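# Tillcombe Shape Blocks

Notes and listings for the block collection kept at the Tillcombe toy library. Maintained by Pei-shan Mok.

## What this covers

The collection is plastic shape blocks for sorting, stacking and matching. Each set is listed with its shapes, colours and surface finish. Puzzles, wooden blocks and magnetic tiles have their own lists and aren't repeated in this folder.

There are 128 blocks on the books at the moment, stored in 12 tubs. Tubs are numbered on the lid and on one short side. If the two numbers disagree, go by the lid.

## Files

- `blocks.csv` – one row per block
- `tubs.csv` – which block lives in which tub
- `loans.csv` – loans by month, no borrower names
- `photos/` – group photos of the blocks

## Columns in blocks.csv

- `block_id` – T followed by a number, starting at T1000
- `shape` – cylinder, star, heart, triangular prism and so on
- `colour` – red, blue, green or yellow. We don't record shades, so a yellow block with darker sides is still `yellow`
- `top` – `smooth`, `ridged` or `crosshatch`
- `condition` – `good`, `worn` or `retire`
- `notes` – free text, often blank

Shape and colour are separate columns and should be searched together. Cylinders in particular come in more than one colour, and "the cylinder" on a loan slip has caused mix-ups before.

The `top` value is filled in by touch as well as by eye. Families who borrow for children with low vision ask for the textured ones first, so please don't leave it blank.

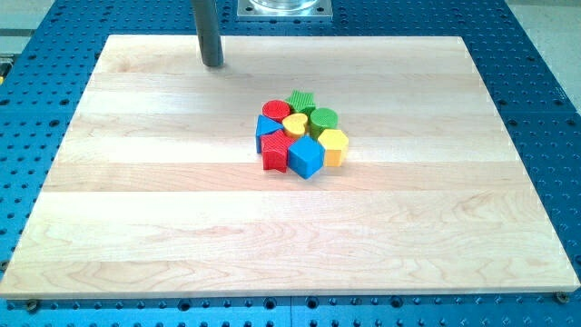

*Mixed group on the maple-coloured board, with the green star and red cylinder at the back and the yellow heart in the middle.*

Group photos show the blocks pushed close together, so side faces are often hidden. Use them to recognise a shape, and go to the block itself to judge its condition.

## Cleaning and checking

Warm water and mild detergent, then a soft brush over the textured faces. Leave blocks on a towel overnight before they go back in the tub. Anything with a crack or a sharp corner is marked `retire` and taken out the same day.

## Known gaps

- Tub 7 was re-sorted in May and its rows in `tubs.csv` still need checking.
- Weights are missing for most of the older blocks.
- "Triangle" and "triangular prism" both appear under `shape`. They mean the same thing and will be merged under the second name.

Corrections are welcome. Include the block ID and the tub number.

Contact: Pei-shan Mok, Tillcombe toy library | Back to top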